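Sorting out a round circuit board and its wiring before you refit anything

I've had a fair few of these round boards across the bench now, and I used to dive straight in with the screwdriver. Don't! Ten minutes of laying things out first saves a whole evening of muttering.

Start by putting the board flat on a clean white sheet. Any tiny screw or blob of solder shows up against it straight away, and you can scribble notes on the paper as you go.
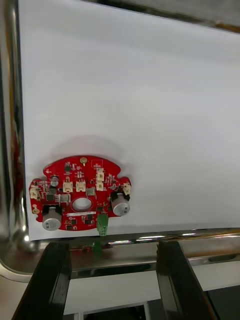 Photo: Irkeo workshop notes

Have a good look at the two big silver capacitors first. You want flat tops, no bulging and no crusty stuff round the base (and leave them well alone until you're sure they've discharged – they can bite). Then go round the little cream connectors one at a time and give each a very gentle wiggle. The green terminal block at the bottom edge gets the same treatment, plus a quick check that its screws turn freely.

Next, the wiring. I keep mine in a shallow tray so the loose ends can't wander off. Fan the cores apart with your fingers and look along each one for nicks, then check the bare ends for broken strands. If a crimp terminal slides about on its wire, snip it off and do a fresh one.
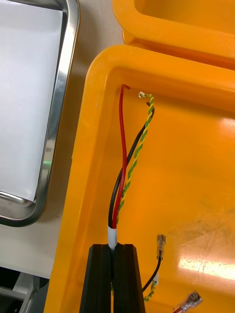
Red, black and earth cores, with more crimped leads alongside.

Before anything goes back together, test the earth for continuity end to end. I do that one twice, and I write the result on the paper next to the board!

Contact Mallitz Repairs | © Mallitz | Back to top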